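The new boiler house at Paltitthorpe

November 24, 2006

I have been to see a boiler house. I went on purpose, on a day off, and I took sandwiches.

Regular readers (hello, both) will know that I worked at the Paltitthorpe hospital site for 11 years, in estates, and that for most of those years the heating came from a brick shed behind the laundry with three boilers in it. One worked, one worked if you were polite to it, and one was kept for parts. When I left they were still talking about replacing it. They had been talking about it when I arrived. There was a drawing of the replacement on the wall of the estates office which had gone so yellow in the sun that new starters took it for a drawing of the existing one.

Well, they've built it. It was handed over in September and Jacobus Moodley, who has my old job and my old chair, rang to ask if I fancied a look before they put the fence up. I said I'd see if I was free. I was there by twenty to nine.

First surprise: you can see it. The old shed was put where it was so that visitors wouldn't have to think about where the hot water came from, and generations of visitors obliged. The new one is on the corner of Drollville Road, right by the main entrance, with a glass wall down one side so that people waiting for the bus can look in at the pumps. The architects are a practice called Gunawardena, and their statement, framed in the lobby (it's a boiler house, it has a lobby), says the building "makes visible the quiet labour of the campus". I spent a good part of my thirties doing the quiet labour of the campus and was never once asked if I wanted to be made visible. I'd have said no. I had a very bad coat.

That said, it's a handsome thing. I went prepared to be rude and I've had to throw half of it away. The three sides that aren't glass are a dark brown brick, laid properly, with the mortar set back a bit so you get a line of shadow under each course. The roof slopes up towards the road end, and the flues come up through it in a single clad stack where you'd normally get the usual bunch of tin whistles. At night they light the pumps. Jacobus says he's had letters about that, two for and one against, and the one against was from a man who thought it was a car showroom and was cross to find it shut.

Inside it is 3326 square feet, according to the same framed statement, and the first thing you notice is that you can walk round everything. This will mean nothing to you unless you've ever tried to change a valve lying on your side with a torch in your teeth. In the old place there was one pump you could only reach by going out of the building and in again through a hatch. I asked Jacobus whether he was grateful for all this room and he said he'd been told it was for future expansion and he wasn't to put anything in it. He has put a table tennis table in it. He folds it up for inspections.

The boilers are Clurnels, which I'd not met before. Four of them, smaller than I expected, grey, and so quiet that I put my hand on one to see if it was on. It was on. They take it in turns, and a panel by the door decides whose turn it is. The panel has a screen with a picture of the whole system and little moving arrows for the water, and you can touch any bit of it and it will tell you the temperature. We used to find out the temperature by waiting for Maternity to ring.

I asked what happens when the panel goes wrong. Jacobus said it hasn't. I said yes, but when it does. He said there's a number. I said and who's on the end of the number, and he said a very nice woman who asks whether he's tried the screen. So some things carry over.

Now the pipes. The site had been running on heating mains put in 40 years ago, in a trench that nobody had a reliable drawing of, and the plan this time was to keep as much of it as they could and only renew the first length out of the new building. You can imagine how that went. They dug where the drawing said the trench was and found a different trench, perfectly dry, with nothing in it at all. It had been built, lined, covered over and never used. I have a theory about which of my predecessors did this but he's got family locally. The real mains were 25 feet away under the consultants' car park, which meant closing the consultants' car park, and that, Jacobus says, was the only part of the job that made the local paper.

In the end they relaid the lot as far as the east wards. The difference is the lagging, more than the boilers. On a frosty morning you used to be able to see the whole route of the old mains as a green stripe across the grass, with cats on it. We were heating the lawn, and we'd been doing it since the sixties. This winter the grass should frost over like anybody else's, and I do wonder what the cats have been told.

Things I'd quarrel with, as I've got the chair and the biscuits:

The glass wall faces south-west. It was a bright day when I went, and even in November, by two in the afternoon, the pump side was as warm as a conservatory. There are louvres at the top that are meant to open by themselves, and they do, and then the wind blows the leaves in. There's now a broom standing against the glass, in full view of the bus stop, making visible the quiet labour of the campus.

The main doors are lovely great slatted timber things twelve feet high, and they open outwards on to the delivery bay, so that if there's a lorry there you can't open them to unload it. It has to stop short, they open the doors, and then it comes up the last bit. The drivers have worked out a system of knocks.

There's no sink. I looked everywhere. There is a shower, for cyclists, and a bike rack outside it, and a whole lobby, and not one place to fill a kettle. Jacobus fills it in the shower. I drank the tea and I'm still here, but I'd like it noted.

And the old shed is coming down in the spring, which I know is right. It leaked, it stank of oil, and the floor sloped so that anything you dropped finished up under number three. I went round the back for a look at it anyway. They've taken the boilers out and you can see the three pale oblongs on the concrete where they stood. My handwriting is still on the wall by the door, where I used to keep the list of which radiators had to be bled in which order, and under it someone has written NO LONGER TRUE, underlined twice. It wasn't all that true when I wrote it.

I was asked last time why I bother going to look at these places when I'm meant to be retired from them. My wife's version of the question was shorter. I suppose I like seeing how a problem I lived with got solved by people who never had to live with it. They fix things you'd stopped noticing. I would never have thought to ask for a window. I'd have asked for a bigger hatch. Then they go and forget the sink, which anyone who'd done a single night shift would have drawn in first, before the walls.

There's an open day planned for the new year, with a talk from the architects and a chance to touch the screen, under supervision. Staff and public both welcome, parking at the far end because the consultants have got theirs back and are standing guard over it. If you go, take the path round by the east wards and look for the seam in the tarmac where the new mains cross. Whoever laid that patch did a beautiful job and it won't get a mention in anybody's framed statement.

I've promised Jacobus a copy of my old drawings, such as they are. They're in the loft in a tube with the Christmas paper. He wants them for the north side, where the next stage goes if the money turns up, and where I'm fairly sure there's a second empty trench. I told him I'd mark it on in pencil and he could rub it out if I was wrong. 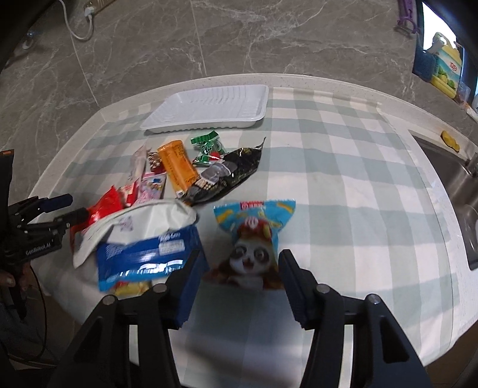 He rang again last night, as it happens, to say that the panel has started telling him the outside temperature is 88 degrees and shutting everything down to save fuel. The sensor is on the south-west wall, in the sun, next to the glass. I suggested moving it round to the north. He's got to put in a form for that, and the form goes to Gunawardena, because it would alter the elevation. In the meantime he's hung a tea towel over it.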